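Helleo Cough Diaries

Daily symptom diaries from people with a cough that hung around, kept at home and typed up by the Helleo project. One row per person per day, plus a small file about each person and another about their household. If you work on long coughs, on diary data, or on the messy business of how people describe feeling ill in their own words, we think you'll have a great time in here.

Current release: 7. The diaries themselves haven't changed since release 4; everything after that is fixes to the notes column and the codebook.

What's in it

1403 diaries, all from adults who signed up through the Somogyi clinic group and had been coughing for at least a couple of weeks when they started. Each diary runs until the person said they were better or stopped writing, up to a cap of 100 days. A few people were still coughing when they hit the cap. They are flagged in the column reached_cap, so please don't treat their last day as a recovery day. (It's the single most common mistake we see, and we made it ourselves in the first draft of our own summary.)

Files:

people.csv: one row per person. Age band, smoking status, known asthma (yes, no, not sure), month of entry.
days.csv: one row per diary day. The big one.
homes.csv: one row per household. Type of heating, type of stove, pets, damp or mold reported, number of people living there as a band.
notes.csv: free text, cleaned of names and places, joined to days.csv by day_id.
codebook.txt: every column, every allowed value, and what we changed between releases.
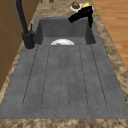 Sink and drainboard, rendered view.

Getting started

Unpack the archive anywhere and read the files with whatever you like. They are plain comma-separated text in UTF-8 with a header row. There is a small helper package called Sosten that does the joins and sets the column types, and it saves a good bit of typing:

pip install ./sosten
python -m sosten.check data/
python -m sosten.join data/ --out joined.csv

The check step compares row totals and looks for diary days with no matching person. It should print "all matched" and exit. If it prints anything else you probably have files from two releases mixed together, so wipe the folder and unpack again.

You don't need Sosten for anything. All it does could be written by hand in an afternoon.

How the diaries were kept

People chose paper or phone. Both versions asked the same things in the same order: cough by day, cough by night, sleep, breathlessness on stairs, anything taken for it, and a blank line at the bottom. Scores go from 0 (none) to 4 (as bad as it has been). We went back and forth on whether to use a finer scale and ended up keeping the short one. People filled it in more steadily during the trial run, and the gaps were shorter.

The phone version sent a reminder at 8 p.m. Paper diaries had a sticker for the fridge. Column entry_mode tells you which version was used, and you'll want it: phone diaries have fewer missed days, and paper diaries have far longer notes. Some of the paper notes are wonderful. One person wrote a running comparison of every brand of throat lozenge sold in their town (brands removed, sadly).

Late entries are allowed and marked. If someone filled in several days in one sitting, all of those days carry backfilled = 1. On paper we can only go by what people told us, so backfilled is surely too low there.

The cough scores

cough_day and cough_night are self-rated. Nothing was recorded or measured. A 3 from one person and a 3 from another are two different coughs, and we'd steer you toward looking at change within a person over time. That's where this data really shines! You can watch a bad night pull the next day's score up, then see the whole thing loosen over the following week, and after reading a few dozen of these you start to recognize shapes. There's the slow slope, the sawtooth, the one that drops off a cliff. We'd love to see someone cluster them properly.

Missing scores are left blank. We have not filled in anything. Earlier releases used -9 for "skipped on purpose" and blank for "missed," but the paper sheets couldn't tell the two apart, so both are blank now.

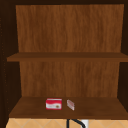
Treatments

The column taken holds a short code for whatever the person used that day: honey, lozenge, syrup, inhaler, antibiotic, steam, other, none. More than one is allowed, separated by semicolons. Doses aren't in the data. People wrote them down in so many ways ("the usual," "a good glug") that we couldn't code them with a straight face.

Please don't use this column to decide what works. People reach for syrup on their bad days, so syrup days look bad. The diaries weren't part of a trial and nothing in them was assigned to anyone. You can learn a lot about what people do when they have a cough, and in what order they try things, which is a lovely question by itself and much less studied than we expected when we went looking.

Nothing in this dataset is medical advice. If you've found this page because you are coughing yourself, please talk to a doctor or pharmacist, and sooner if you're short of breath, losing weight, running a fever or coughing up blood.

Household file

homes.csv came later, and it shows. It was a one-page form sent out partway through, so people who entered early are more likely to have blanks. The heating and stove columns are solid. The damp column is shakier: "damp or mold reported" means the person ticked the box, and we have no idea whether they checked behind the wardrobe first.

Two people in the same home can both be in people.csv. They share a home_id. If you're fitting a model, group by it. There aren't many of these pairs, but they tend to start coughing close together, and they will fool a naive split into training and test sets.

Splits

The Stastatis folder has suggested splits, named after the tool that made them. They are split by home_id and balanced on age band and entry month. Use them if you plan to compare with other people's numbers. If you make your own, say so and share the list of IDs, please.

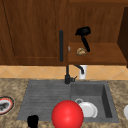
Notes text

Notes were typed up from paper by hand, including spelling mistakes, which we kept. Crossed-out words were left out. Anything we couldn't read is marked [unclear]. Names, street names, workplaces and schools were replaced with [name], [street] and so on. If you find one we missed, write to the address in the archive and don't post it in public. We'll patch it and thank you in the change notes (by handle, or silently if you prefer).

A fair number of notes have nothing to do with coughing. There's weather, a daughter's driving test, a long dispute over a hedge. We thought about trimming those and decided to leave them alone, partly for the language people among you, and partly since mood and tiredness leak into them in ways the scores miss.

Known problems

Winter is heavily over-represented. Hardly anyone signed up in July.
The stairs question was skipped a lot by people who live on one floor. There is no code for this, only blanks.
Some phone diaries have two entries for one day after a time change. Sosten keeps the later one. If you aren't using Sosten, do the same.
"not sure" for asthma was added after the first batch of sign-ups. Early "no" answers may include people who would have picked it.
Age bands at the top end are wide, to protect the oldest writers.

Privacy and consent

Everyone agreed to have their diary shared for research and teaching in this form. Dates were turned into day numbers counted from each person's first entry, with only the month of entry kept. Don't try to work out who anyone is, and don't link these files to other records about people.

License and citing

Free for research and teaching. Cite as: Helleo Cough Diaries, release 7. If you build something with it, a chart or a class exercise or a whole thesis, send us a copy. We read every one.

Changes

Release 7: codebook wording for entry_mode, more [unclear] marks resolved.
Release 6: place names missed in paper notes removed.
Release 5: notes.csv separated from days.csv.
Release 4: last of the paper diaries added, -9 codes dropped.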